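Search this site Go

Teaching by hand: snack wrappers on a bed
25 Aug 2026, by Jarmo Suominen

The Tamov project collects demonstrations of household tidying. A person holds the gripper and does the task at normal speed, and the recordings are used to train the arm at Kuusisto. We keep 196 demonstrations from the bedroom set. Click a picture for the larger version.

1. Tray and packets
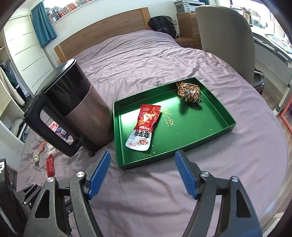 Jaws open, facing the green tray. Two snack packages are in it, with more packets and wrappers on the bedspread to the left, behind the jug.

2. Picking up a wrapper

Thin, crumpled foil is harder to demonstrate than a box or a cup. The pink wrapper is pinched between the blue pads, clear of the other gripper and the small "KEEP IT SIMPLE" packet. 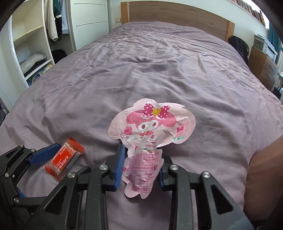 New operators practise for 4 sessions before their recordings are kept. The usual faults are closing too early and turning the wrist too fast, and both show up later in what the arm learns. A slow, steady approach is best. If a grasp slips, carry on and try again, then note it on the sheet.

The kitchen set from April is on the Gatau page.

Last updated by J. Suominen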